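## The wrong unit of measurement for automation

Most forecasts of job losses count occupations. A model takes a list of job titles, gives each a score for how easily a machine could do it, and adds up the people employed under the titles above a chosen line. The method is cheap and gives a single number, and I think it should be dropped.

An occupation is a bundle of tasks, and the bundle differs from one employer to the next. At the Hiltley works, where I spent 2 years on the planning side, the title "packer" covered 91 separate tasks when we wrote them down. Some were repeated all shift. Others came up once a month, such as re-taping a split carton or working out which of two labels was right. The Clemeo line, installed in June, took over the first group. The second group stayed with people, and it was spread across the whole shift, so the number of packers fell by far less than the supplier's figures had suggested.

The tasks that resist are rarely the ones that look hard on paper. Picking up a thin, light object from a loose pile takes more engineering than filling in a tax form, and it is paid less. A score based on years of schooling will get this backwards.
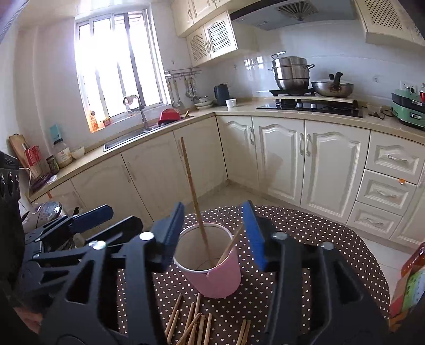
Rodel Layug, replying to an earlier draft, objected that task counts are no better, as a task can be split as finely as the author likes. He is right that 91 could have been 40 or 200. He would measure hours instead, and I accept the correction with one limit: hours have to be logged by the people doing the work. At Strachan the logs were filled in by supervisors, and short jobs vanished from them.

A regional plan now in draft sets aside retraining money for 2000 workers by job title. Of these, 1010 are listed under warehouse titles. The plan does not say which hours of their work are expected to go, or when. Comier, which wrote the scoring model, has published the final table but not the weights behind it.

I would hold the money back until each large site has logged one ordinary month. The logs would be uneven, and some firms would refuse. Even so, a partial record of hours is a firmer basis for spending than a full list of titles.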